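Search products Search Go Clear

Drutdale Fitted Sheet – deep pocket, sand

Item 2968. In stock at Ostcombe, ships in 2 days.

Back in stock, finally. Same sheet as before, same weight, new elastic. Sand color only for now – the gray is coming in May if the mill keeps its word. White is gone and won't be back.

What you get: one fitted sheet. No flat sheet, no pillowcases. People keep asking. The flat is sold on its own page and so are the cases, and the color match is good but not perfect between batches, so buy them together if that bothers you.

Sizes
Twin, twin XL, full, queen, king. No split king, sorry. No cal king either.

Fabric
100% cotton percale, plain weave, 318 thread count. Crisp side of things, not silky. If you want the slippery hotel feel this isn't it, look at the Brostance sateen instead. Percale sleeps cooler and it wrinkles. It will wrinkle. Pull it out of the dryer a little damp and put it straight on the bed and most of that goes away.

Pre-washed at the mill so the shrinking is mostly done. First wash at home still takes a bit off the length. We cut for it.

Elastic
All the way round, not just the corners. This is the change from the old version. The old one had elastic at the corners only and popped off on tall matresses, we heard about it plenty. New band is wider and sewn into a channel, so if it ever goes slack you can open the channel and run a new piece in. Spare elastic is on the parts page, comes in one length, trim to fit.

Small woven tag at the foot end, right corner. Tag goes bottom right, sheet goes on the first time. Saves the spinning around.

Depth
Fits mattresses up to 16 inches including any topper. Measure yours with the topper on. Measure at the side, seam to seam, not the box underneath. Thin mattress, under 9 inches? You'll have extra cloth to tuck and it'll feel baggy. Get the Bunnag shallow pocket, same fabric, cheaper.

Washing
Warm wash, with like colors. Tumble low. No bleach on the sand, it goes patchy and pinkish. No fabric softener for the first few washes, it coats the cotton and the sheet stops breathing. Line drying is fine, hang by the hem and not by the elastic.

Wash before first use. It comes folded with a card band and smells a little of the warehouse.

Iron if you must. Hot, with steam, while damp. Skip the elastic.

Dark clothes and new denim – keep them off a light sheet untill they've been through the wash a few times. Dye rubs off on cotton and the sand shows it. If you fold laundry on the bed like most of us, towels and old shirts are no trouble.
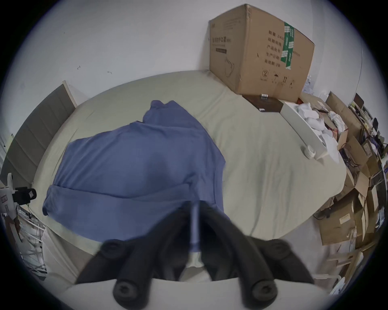

Nuanchan Chantharasri
Bedding buyer, Ostcombe store
Page updated April 15, 2020

Notes from me, quick ones. I've had the queen on my own bed since the samples came in. 31 washes so far, I keep a tally on the closet door. Color has dropped a shade, evenly. Hem is fine. Slight pilling where my feet go, nothing anywhere else. Elastic still grips.

Corners are square cut, so on a pillow-top with rounded edges you get a small fold at each one. Doesn't bother me. Might bother you.

Returns
Unwashed, in the card band, with the slip. Washed sheets we take back for faults only – split seams, bad dye, elastic coming away. Send a picture of the fault first and wait for our reply before mailing anything.

Shipping
Flat rate on linens. Free pickup at the Ostcombe counter, use the side door, bring the order number.

Comments (4)

dmreyes
Does the twin XL fit a dorm bed with one of those foam toppers? Topper is 3 in.

Chalerm Jaidee, customer desk
Yes if the mattress is a normal dorm one. Add the two together, anything up to 16 is good.

Pat in 4B
Bought the old one and it did pop off, every night. New one stays put. Wish it came in green

lorna_k
Wrinkly like they say. Cool though, and I sleep hot, so keeping it. When is gray?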